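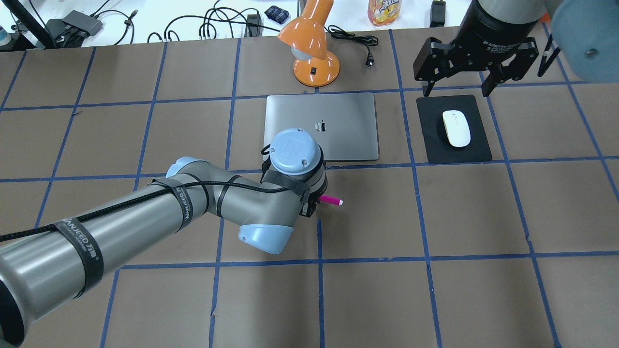

Laptop, orange lamp, mouse on its mat, tape in between

Thread: Taping your desk into squares, does it do anything?

fennel_ash
Posted 31/10/2019
I keep seeing this recommended. You cover the desk in cardboard, mark it off with blue painter's tape, and every object gets a square. Mouse mat in one, lamp in another, and so on. The Warngate planner people swear by it. I have my doubts. My desk isn't untidy for want of lines, it's untidy because I put post on it.

Sinaga80
Tried it in June. Lasted two weeks. The mat fits a square nicely, I'll give them that, but a laptop doesn't care about your tape. And look at the lamp lead in that picture, coiled up with the plug just lying there. What square is that meant to live in?

mopandgo
Bit harsh. A lead needs a home like anything else. I did mine on brown paper and it's the first time in years I've been able to find a pen. Also you can write on the paper, which I do all day long.

fennel_ash
So the benefit is a large notepad?

mopandgo
Partly, yes! Cost me next to nothing.

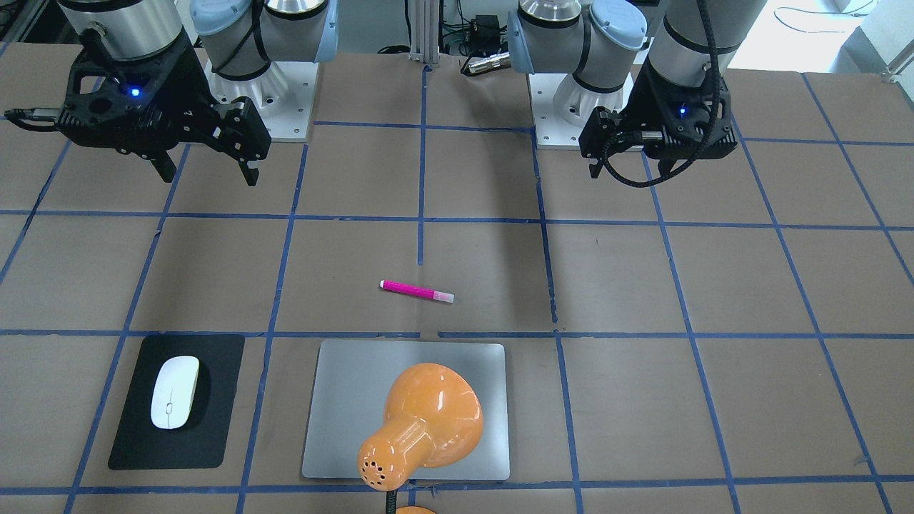
The table, brown paper and blue tape

Cirkau
My objection is the tape itself. Some of those lines are wavy, and that would drive me up the wall. If you're going to do it, use a long ruler and mark it in pencil first. Even then I'd want proof that it keeps anyone tidy past the first month.

Sinaga80
Agree about the ruler. Don't agree it needs to be straight though. It's a table, you're not hanging wallpaper.

Cirkau
Then why bother with lines at all? Use a tray.

arnine_823
Trays slide about. I had 2 on my sewing table and both ended up full of buttons and receipts. Tape stays put. My one complaint is that paper scuffs where your wrists go, so I'd pick card for a desk and keep paper for a table you stand at.

fennel_ash
That's the first useful thing anyone has said about it. Still not sold. I'll tape off one corner for the mouse mat and see if the post stays out of it.

mopandgo
Give the post its own square.

fennel_ash
The post has its own square. It's called the desk.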